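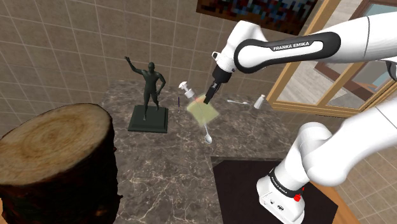 Cloth is harder than cutlery, according to Zubaida Usmani, and anyone who plans to build a table-clearing arm at home should settle the cloth settings before buying a single motor.

Her advice went out with the first public build of Celar, a kitchen simulator put together at the Plimisden shared workshop in Zestotville and released on 25/05/2018. Celar runs a simulated seven-joint arm over a marble counter set with small household items: spoons, a salt shaker, a napkin and a dark green statue on a square base. The arm is given a start layout and a target, and the program logs each attempt as a pass, a drop or a contact fault.

The build log lists 1,857 attempts to date. Of these, 243 ended in a contact fault, most of them with the statue. Its raised arm takes up space that the path planner first treated as free, because the collision shape was a plain box fitted to the base. The current build splits the figure into 5 convex parts. Planning is slower as a result, but the gripper now clears the arm on most approaches from above.

Cloth is handled as a grid of point masses joined by springs. Early versions used a coarse grid and the napkin passed through the fingers when the wrist turned fast. Usmani doubled the grid in each direction and cut the time step – a costly change, as the old workshop desktop had been keeping up with real time until then. Runs with cloth are now queued overnight.
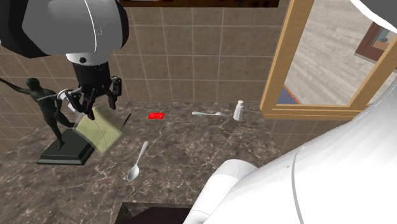

The physics loop was moved to its own thread in the same round of work, so a slow render no longer delays a contact check. Camera views are drawn at a fixed rate of 120 per run and written to disk with the joint angles, which makes it possible to replay a fault without computing it again.

Baidoo, the planner used in Celar, was also written at the workshop. It is a sampling planner with a short smoothing pass at the end, and it can be built on its own for use with other arms. The smoothing pass has one known bug: it sometimes cuts a corner close to a held object, as it checks the fingers and leaves out what they hold. A fix is in testing.

The next release is set for September. It will add friction values for each object – at present the metal items share one figure – and a text file format for counter layouts. Source code and build notes are on the workshop server, and bug reports should include the log file and the random seed.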